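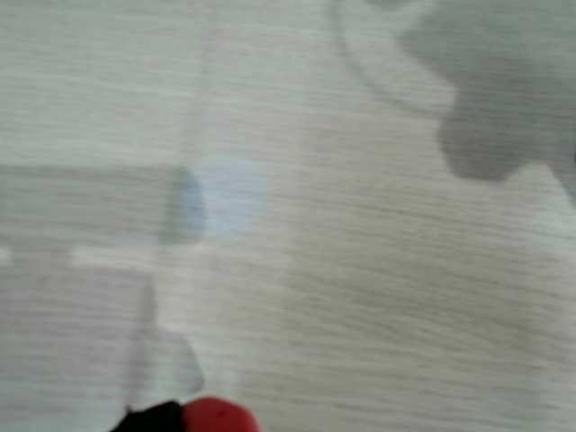 Forum > Shop floor and warehouse > Packing the small cartons: who's had an arm put in?

marrowfat_moll
Posted in October, 7.40 pm

Evening all. I pack for a small gift firm in Ciltley and have done for longer than I care to say. We've been told the bench by the door is going over to a robot arm, and Kelly Hartley, our shift lead, has asked me to be the one who minds it. I said yes before I'd had my tea and I've been fretting ever since! Has anybody here been through it? I don't mind learning, I'd just like to know what the day feels like afterwards.

tapegun_terry
Posted 7.58 pm

Hello Moll. We had it at Flanagan, and I won't dress it up, it was quieter and I didn't like it. I used to have two people to natter to and then I had one, because Jean's hours went over to returns. The arm did 462 cartons on its best shift, and fair play to it, but they put that number up on the board as if we'd all been slacking till then. Ask about your hours and get it in writing, love.

rbloxham
Posted 8.15 pm

Roland Bloxham here, I look after the cells at Rerkadetti. I'm sorry Terry had it like that, and I'd agree with him about the writing. Ours went differently, mostly I think because the packers were in on it from the start and could say "no, not like that" when a carton was coming in at a daft angle. This is the sort of work I mean, little white boxes on a plain bench.

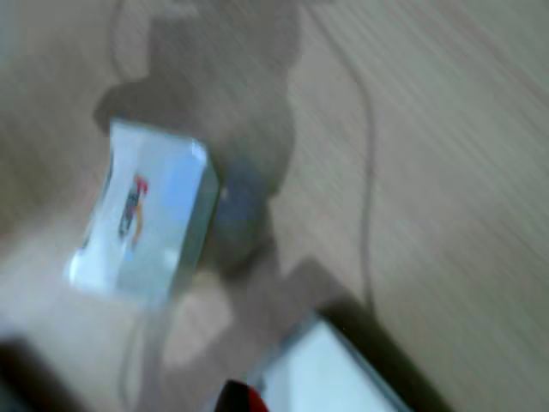 White box with the little coloured figure on the front, shadow of the arm across the bench.

You'll find the minding is mostly looking, Moll. You get an eye for it, same as you did with tape.

tapegun_terry
Posted 8.31 pm

Mostly looking is what I'm complaining about, Roland! Eight hours of looking is harder than eight hours of packing. My shoulders are better, I'll give it that, but I go home with my head like a boiled pudding.

rbloxham
Posted 8.44 pm

That's fair. We swap every 40 minutes now for that very reason. It was 50 to begin with and people were drifting off by the end of it, me included.

marrowfat_moll
Posted 9.02 pm

Oh, this is a help, thank you both. I hadn't thought to ask about swapping. Kelly did say there'd be a few weeks of the arm being shown what to do over and over, and that I'd be at the bench for all of it, laying things out and putting them back again.

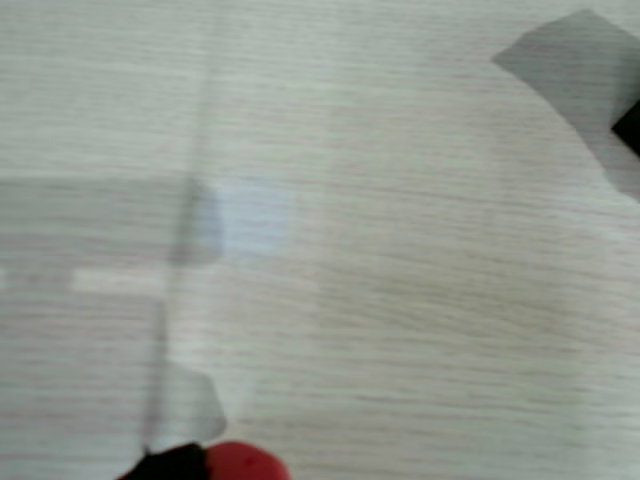

I don't mind that part, I trained most of the youngsters here and it can't be any worse than the lad who taped his own sleeve in. What bothers me more is whether I'll still be allowed to stop it when I think something's wrong, or whether I've got to go and find somebody first.

flillico_fan
Posted 9.20 pm

We run the Flillico software on ours and anyone on the bench can stop it, no permission needed. I'd refuse to mind one on any other terms. I do think Terry's being a bit gloomy though, I've learnt more in the past year than in the ten before.

tapegun_terry
Posted 9.27 pm

Gloomy with good shoulders. Let us know how you get on, Moll, and ask about the hours first.

marrowfat_moll
Posted 9.35 pm

I will. I'm seeing Kelly at break tomorrow and I've got it all on the back of an envelope: hours, swaps, stopping it.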